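In praise of the telephone in the hall

My aunt's telephone lived on a shelf at the foot of the stairs, and if you wanted to talk to somebody you went and stood next to it. There was a chair, but it was a hard one with a coat usually thrown over it, and I suspect my uncle chose it with the bill in mind. I have been thinking about that chair ever since the letter came from Celtell to say that the old line into our house in Wesinbridge will be switched off in November, and would I kindly plug my handset into the broadband box instead.

I don't want to be the sort of person who writes to complain about every change. I like my mobile. I like being able to ring from the bus to ask whether we need milk, and I like the photographs of my great-nephew that arrive while I am peeling potatoes. But I do think we are giving up something with the old line, and that we ought to say so out loud before it goes.

When you rang a house, you rang everyone in it. I got to know my friend Shanthi Selvanayagam's father almost entirely through the minute or two it took her to come down from her room. He would ask after my mother, and then after my exams, and then (if she was washing her hair) he would tell me about his tomatoes, at some length. I never once rang up to speak to him, and yet when he died I found I missed his voice terribly. My nieces have dozens of friends and could not tell you what a single one of their fathers sounds like.

Then there is the plain business of its working. We had a power cut in Skevgate Lane two winters ago, on a Wednesday, which lasted 5 hours, and my neighbour Mervin Paquette, who is on his own and not steady on his feet, sat quite happily in the dark chatting to his sister on a cream-coloured telephone he has had for 30 years. The new arrangement needs electricity. There is a battery you can ask for, I'm told, but you have to know to ask, and the people who most need one are the very people who will put the letter behind the clock and forget about it.

I would like Celtell to knock on doors. I know that costs money, and I know a leaflet is cheaper, but a leaflet can't see that the phone is by the bed for a reason. Failing that, I would like the rest of us to do it. It would take an evening, and you would probably be given a biscuit.

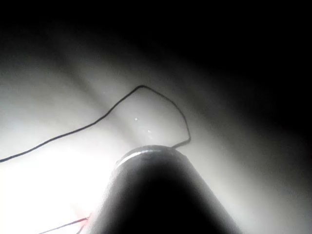

What I shall miss most, I think, is knowing where a conversation was. My calls now happen in the garden, in queues, halfway up a ladder, and I can hardly remember any of them afterwards. A thin black wire like the one in the picture is a small thing to be fond of, but something very like it kept me at the foot of my aunt's stairs for whole evenings of my girlhood, winding it round my finger – and I can still tell you what was said. I have asked Mervin if I may ring him on his, every evening, until they turn it off.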